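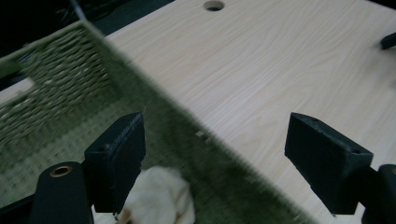 Desk with basket and small round hole, January 3, 2022

To: cullescombe-indexers
Subject: Re: Page ranges for passing mentions

Happy new year, all. I meant to answer this before the holidays and then ate for ten days.

> I have a local history of 2 volumes on my desk and the
> publisher wants every proper name in the index, including
> the ones that turn up once in a list of people who
> attended a flower show. I have always left those out.
> The editor says readers look for their grandparents.
> Do I fight, or do I index the flower show? And if I
> index it, do I charge more?

Index the flower show, and charge more. I say this as someone who fought, in September, and lost.

My book was a history of a canal company. The contract said "a full index," a phrase that should come with a lawyer attached. I sent in what I thought was a handsome piece of work, 1,569 entries, with subheadings I was proud of under "locks" and "disputes, water." The publisher sent it back with a list of missing names, nearly all of them men who had signed a petition on a single page. I explained passing mentions. I explained them again, at greater length and with less charm. The file I finally delivered had 2,239 entries, and the petition now has better coverage than the canal.

Your editor has a point, though, and it hurts me to type that. People who buy local history do look for the grandparents first. They stand in the shop, open the back of the book, run a finger down the M's, and buy it or put it back. Very few of them are checking how I handled "disputes, water."

What I'd do in your place:

Get the rule in writing before you start. "Every proper name" will turn out to include horses, pubs and at least one boat. Ask about the boats now.

If a list runs over a page break, give the range and move on. Nobody's grandmother will be harmed.

Put the one-time names in a separate index of persons if the publisher will give you the pages. Mine wouldn't. Yours has two volumes to spread it over, so you may have better luck.

Charge by the page with a surcharge for dense pages, and say what dense means. I now count any page with more than 5 names on it. I used to charge by the entry, which made every client suspect me of inventing people.

On software, which somebody will ask about: I did the canal in Trukeo and it coped well enough, except that it sorts "St." and "Saint" in different places and seems pleased with itself. I tried Yin for a week and went back. Josska I can't speak to, beyond the fact that the manual has no index.

One question in return. Does anyone have a decent way to handle married and maiden names when the author uses both and never says they are the same woman? I've been making double entries where I'm sure and leaving a query where I'm not – the queries are winning.

Back to the proofs. They want them by Friday.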